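3.2 The computer case task

We picked an old desktop tower for the second half of the build because it's the kind of thing people in our shared workshop at Drundstead bring in all the time, and because it is awful to work in. Everything overlaps everything. A gripper that does fine on wooden blocks suddenly has cable bundles, sheet metal and drive cages to think about, and so do you. We laid the case on its side, took the panel off and wrote the task down as three reaches: one toward the power supply, one toward the drive area, one toward the memory slots.

I'd argued for a long time that the table camera was enough. I lost that argument in January, and I'm glad - the wrist view (Figure 4) gets you right down to the fingertips, and it's where I look first when a reach goes wrong.

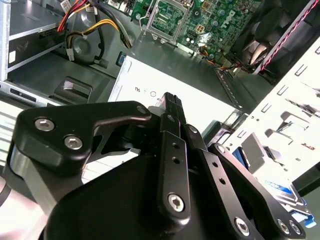 Figure 4. Wrist view with the closed fingers over the power supply housing.

What the wrist view won't give you is any idea of where the rest of the arm has gone. The gripper fills so much of it that you only get a stretch of the case rim, and the rim is what we kept bumping in the first trials! So the table view stayed, and our little Sevard controller reads both. The two streams drifted apart by as much as 8 frames until we gave them a common clock. 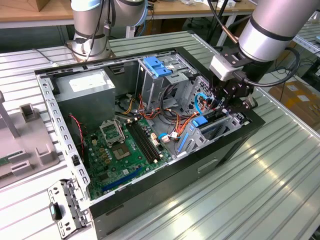

Workshop Notes from Ciltville
Posted August 30, 2024

Reaching for the drives was the part I'd been dreading. The wrist has to come in over the edge of the case with its cables looped beside it, and a loop that's a bit too generous will catch on anything. We retied ours 9 times (I kept a tally on masking tape). The planner, which we call Nasrallah for reasons lost to a long evening, treats the cable as a fat cylinder. Crude, but it plans quickly and it's easy to explain to whoever walks in.

For the memory slots we needed a decent estimate of how the board was turned, and the slots themselves turned out to be a good landmark. Two dark parallel bars on green are easy to pick out, and when both are empty there's nothing standing up to hide them. The blue expansion slot gave us a second line to check against.
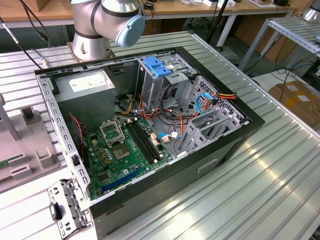

3.3 Putting the case back where it was

Our starting poses were set by hand. We tried tape corners on the table first, but the ribbed aluminum doesn't hold tape well, so we went over to lining up the rim of the case with the grooves and checking the table view against a saved still. It's slower than I'd like.
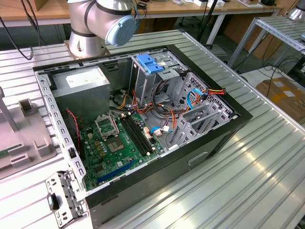
It also leaves a small error in rotation, which we measured at 2 degrees in the worst trial, and the planner coped with that. What it didn't cope with was cables. They never lie the same way twice, and we made no attempt to reset them between trials, so the numbers in the next section include whatever the power cables felt like doing that day.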